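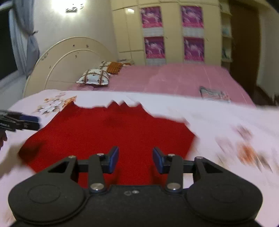 Getting your comments in on a local by-law from the kitchen table

Firthorpe council is taking comments on its draft by-law on bins and front gardens, and quite a few households have asked how to go about it. These tips were put together from what worked in Brovstead when parking permits came up.

Read the draft before the leaflet. The leaflet leaves out the schedule at the back, where the fines are. A first notice under the draft costs £58 and a second £125. Print the schedule if you can and keep it on the fridge with a pencil on a string, so anyone in the house can mark the parts that affect them.

Write one letter per adult. A letter signed by four people at the same address is logged as one response. Sunita Mishra sent hers separately from her husband's in the permit consultation and both were counted.

Keep it short. The online form stops at 2000 characters, spaces included, and it does not warn you before it cuts the end off. Type your comment somewhere else first, check the length, then paste it in.

Put your street in the first line. Councillors look for their own ward and may skip the rest.

Say what you want changed. "Clause 4 should allow bins to stay out until noon" is more use to them than a page about how annoyed you are. If you support part of the draft, say so as well.

Keep a paper copy. An old biscuit tin or a shoebox will do. Put in the letter, the receipt number and a note of the day you sent it. If you post it, ask at the counter for proof of posting, which is free.

Posters for the window: use a thick marker on plain card and fix it inside the glass with a dab of flour paste. It wipes off with warm water and a drop of vinegar. Tape left up in the sun is much harder to shift.

Petition sheets: rule the lines before you go out, and leave a wide column for the postcode. Clip the sheet to a chopping board if you have no clipboard. The council needs 200 signatures with full addresses before it will put a petition on the agenda.

Comments close on 9/8/26 at noon. The vote is expected in October.

Ailbhe Noonan has spare petition sheets and will drop them round if you live on the Palacios side of town.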